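# Draltau G2 - pinça manual de dois dedos

Equipamento de registro de tarefas para avaliação de automação doméstica e de bancada. Fabricação Britent. Página revisada em 7 de setembro de 2018.

## Aplicação

A Draltau G2 é uma pinça de acionamento manual, operada por uma pessoa, com a mesma geometria de dedos do efetuador Draltau para braço fixo. Destina-se a equipes que precisam decidir se uma tarefa pode ser atribuída a uma máquina antes de comprar a máquina. O operador executa a tarefa com a pinça no lugar da mão. Se a tarefa não sai com dois dedos e julgamento humano, não sairá com dois dedos e um controlador.

O critério é conservador e elimina boa parte dos pedidos que recebemos. Dobrar roupa de malha, abrir embalagens seladas e separar sacos plásticos vazios continuam fora do escopo recomendado. Recolher objetos rígidos de uma mesa, transportar garrafas fechadas e repor peças em bandeja são tarefas viáveis com a geometria atual, desde que o objeto caiba na abertura e ofereça duas faces de apoio.

## Construção

Os dedos são curvos e terminam em almofadas revestidas de malha texturizada. A malha é peça de desgaste e deve ser trocada a cada 1000 ciclos de fechamento, ou antes, se o tecido apresentar brilho na zona de contato. A carcaça é fosca, sem parafusos expostos na face superior.

A versão para uso em par inclui alça com tira de retenção e placa com marcador fiducial quadrado. A tira deve ficar justa sobre o dorso da mão; folga na tira aparece no registro como tremor do marcador e invalida a medição de posição.
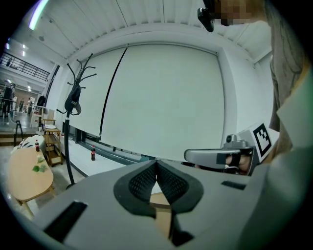

*G2 em par, ambiente de sala: mesa de centro oval, dois objetos verdes em forma de folha e garrafas de refrigerante.*

Objetos planos apoiados sobre tampo liso são o caso mais difícil da lista. A pinça precisa de uma borda para entrar, e uma peça fina encostada na madeira não oferece essa borda. Com duas pinças, uma pode arrastar a peça até a beira do tampo enquanto a outra espera por baixo. Um operador treinado resolve isso sem pensar - um controlador precisa de um plano para cada etapa e de um critério para desistir.

## Resultados de referência

Ensaio interno Britent, realizado em julho, com a G2 operada à mão e depois com o efetuador Draltau montado no braço Jadoon, mesma lista de tarefas:

| Condição | Tentativas | Concluídas |
|---|---|---|
| Operador com G2 | 300 | 231 |
| Braço Jadoon, modo autônomo | 300 | 146 |

Uma tentativa conta como concluída quando o objeto termina na posição de destino sem queda e sem intervenção. Não há limite de tempo no ensaio. O braço foi mais lento em todas as categorias e os valores de ciclo não são publicados nesta página.

As falhas do operador se concentraram em objetos planos e têxteis. As do braço incluíram as mesmas categorias e, além delas, garrafas parcialmente ocultas por pernas de mobiliário. Os números valem para a lista de tarefas do ensaio e não devem ser lidos como taxa esperada em residência ocupada.

## Limitações

- Não usar com objetos cortantes ou acima da temperatura de manuseio.
- A pinça não mede força. O fechamento depende da mão do operador.
- Superfícies molhadas reduzem a aderência da malha e exigem ensaio separado.
- O marcador deve permanecer visível para o sistema de rastreamento. Mangas largas podem cobri-lo em movimentos cruzados.

## Compatibilidade

A placa do marcador encaixa no suporte padrão G2 e no suporte G1 com adaptador. Os registros são lidos pelo software Wudwood a partir da versão de julho. Versões anteriores abrem o arquivo, mas ignoram a segunda pinça - nesse caso o par é tratado como unidade simples e a coordenação entre as mãos se perde.

## Fornecimento

Unidade simples: pinça, um jogo de almofadas de reposição, chave de ajuste. Par: duas pinças, duas tiras, dois marcadores em placa branca, dois jogos de almofadas, chave de ajuste. O software Wudwood é licenciado à parte. Almofadas avulsas são vendidas somente em jogo e não são intercambiáveis com as da G1.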